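Calculating a relative risk from cohort data

Kanako Oda, Rosstead Methods Notes

You need two groups, a count of people in each, and a count of cases in each. The worked figures come from the Nollent kitchen hygiene cohort, which followed adults for foodborne infection until the end of September.

Step 1. Set out the groups

Exposed (ate undercooked meat at least weekly): 300 people, 40 cases.
Unexposed: 3,000 people, 358 cases.

Check that nobody appears in both groups. People who already had the infection at entry should be removed before counting.

Step 2. Work out the risk in each group

Divide cases by people.

Exposed: 40 / 300 = 0.133
Unexposed: 358 / 3,000 = 0.119

Keep at least three decimal places at this stage.

Step 3. Divide one risk by the other

0.1333 / 0.1193 = 1.12

The exposed group had a 12% higher risk. The risk difference is 1.4 percentage points. Report both -- a ratio without the underlying risks is easy to misread.

Step 4. Add a confidence interval

Take the natural log of the ratio. Its standard error is the square root of (1/40 - 1/300 + 1/358 - 1/3,000), or 0.155. Multiply by 1.96, add and subtract the result, then convert back. The interval runs from 0.82 to 1.51. It includes 1, so these data do not show a clear difference between the groups.

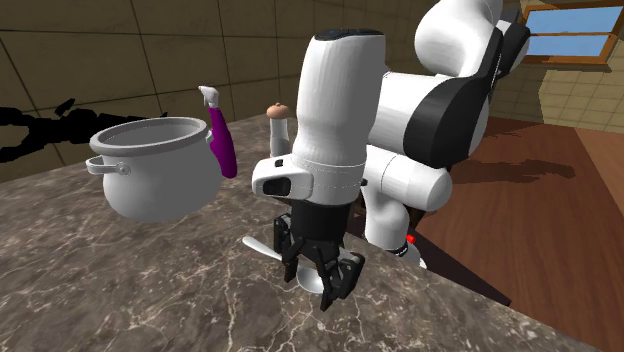 2 min read

Step 5. Consider confounding

The ratio above is unadjusted. If the exposed group is older or eats out more often, compute the ratio within each age band or use a regression model. Hiwot Dinsa's Delent worksheet handles up to six bands.

Rounding the risks to two decimals in Step 2 gives 1.08 in Step 3. If your answer differs from the one printed, check that first.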